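Rakholm Public Library Service
1/12. We have received many questions since November about the changes to our public computer rooms. This thread sets out what was decided, what it means for borrowers and staff, and what is still open. Replies are read on weekdays by the digital services desk.

Rakholm Public Library Service
2/12. The machines in the reading rooms at Rakholm Central, Wolleditz and Lorum Road will stay in service for another three years. The earlier plan was to replace all of them this winter. That plan has been withdrawn.

Rakholm Public Library Service
3/12. The decision was taken on December 19, 2019 after a review led by Lauri Nieminen, our head of digital services. The review looked at what people use the computers for, how long they stay, and how often a session ends early through a fault.

Rakholm Public Library Service
4/12. Most sessions are spent on job applications, council forms, email and printing. Family history comes next, mainly at Wolleditz, where the parish indexes are kept. None of this calls for a new machine. Slow start-up was the most common complaint, and that can be dealt with by other means.

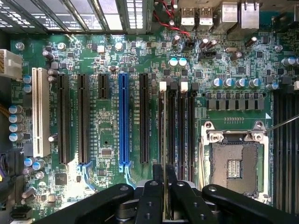
Rakholm Public Library Service
5/12. The money set aside for replacement will be spent in two ways. The larger part goes on longer opening hours at Lorum Road, which will now be open until 8 pm on two evenings a week. The rest goes on repairs, spare parts and a supply of headphones for loan.

Rakholm Public Library Service
6/12. Booking rules change from the start of the new term. A session may be booked for up to two hours in place of one. Anyone with a library card may hold three bookings at a time. Visitors without a card may still ask at the desk for a guest pass, and no proof of address will be required for this.

Rakholm Public Library Service
7/12. Printing charges are frozen. Black and white pages remain at the present price at every branch. Job applications, benefit forms and tenancy papers are printed free of charge on request. Staff will not ask to read the document — a simple statement from the borrower is enough.

Rakholm Public Library Service
8/12. Several of you asked about privacy. Browsing history, saved files and passwords are cleared when a session is closed. Please close the session yourself when you leave. If you walk away without doing so, it remains open for 11 minutes and is then ended by the booking system.

Rakholm Public Library Service
9/12. The Peltonen Room at Rakholm Central will be kept as a quiet study room. It had been suggested that extra computers be moved there. We received a good number of letters against this, many from students sitting examinations, and the suggestion has been dropped. The room can be used without booking.

Rakholm Public Library Service
10/12. Help sessions for beginners carry on at all three branches. They cover email, online forms and safe shopping, and learners may bring their own laptop or tablet. Places are limited and should be reserved at the desk or by telephone. Wolleditz has a waiting list at present, and borrowers there may wish to try Lorum Road, which is on the same bus route.

Rakholm Public Library Service
11/12. Two matters are not yet settled. The first is Sunday opening at Rakholm Central, which depends on staffing. The second is the lending of laptops for use at home. We have asked for a grant of £1000 to cover insurance for a trial, and will post here once we have an answer.

Rakholm Public Library Service
12/12. The full review can be read at any enquiry desk, and a large-print copy is held at each branch. Comments may be left in writing at the desk or sent through the contact form on our website. Please state which branch you use — it helps us to pass your comment to the right person. The branches close at noon on Christmas Eve and reopen on the first working day after New Year. Items due back in that period have been renewed and will not be charged.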